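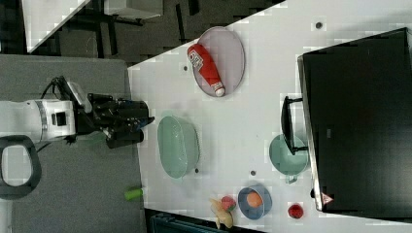 Gun-woo Seok
Member, Kitchen and Laundry board
Posted 2018-12-20

White film on plastic kitchenware after every dishwasher cycle

Since October everything plastic comes out of the machine with a dull white film. Glass and steel are mostly fine. The film wipes off with a damp cloth but the item dries cloudy again. The machine is a Dunow built-in, bought with the house. Our water report for Dakport gives a hardness of 432 ppm as calcium carbonate. The softener dial is at 2, where the previous owner left it. I use powder, the normal program, and rinse aid when the light comes on. Is this a softener problem, or has the plastic worn out?

3 replies

Bit-na Kwak
Moderator

At 432 ppm a setting of 2 is almost certainly too low. The manual should have a table of hardness against dial position. Find your row and set the dial to match. If the table is in grains per gallon, divide ppm by 17.1, which puts you at a little over 25.

Before changing anything, test the film. Put one cloudy piece in plain white vinegar for 13 minutes, rinse it and let it air dry.

If the surface comes back clear, the film was mineral scale. Fill the salt reservoir, set the dial and run an empty cycle to flush any spilled salt. Use dishwasher salt only. Table salt has additives that can clog the resin.

If it stays cloudy, the surface is probably etched or scratched. No setting will fix that. Wash those pieces by hand from now on.

Plastic holds less heat than glass or steel, so it dries slowly and the last drops evaporate in place. Whatever is dissolved in them stays behind. Turn the rinse aid dose up one step at a time, with a few loads in between. Do not mix vinegar with any cleaner that contains bleach.

Hiba Haddadin
Member

had the same thing in Talavera, switched to tablets, went away. try that

Liya Jemal
Member

Tablets with built-in salt are usually rated only up to moderate hardness. Check the box. At 432 I would not rely on them alone.

Also look at the salt cap. Mine was cross-threaded and wash water was getting into the reservoir, so the salt was gone within days. A new cap and seal from Avora, part 558 in their list, fixed it. Check the part against your own model before ordering.

Gun-woo Seok
Member

Vinegar test done. The piece dried clear, so scale. The salt reservoir had only water in it. Filled it and moved the dial to the position in the table. Cap threads look fine. Will post again after a couple of weeks of loads.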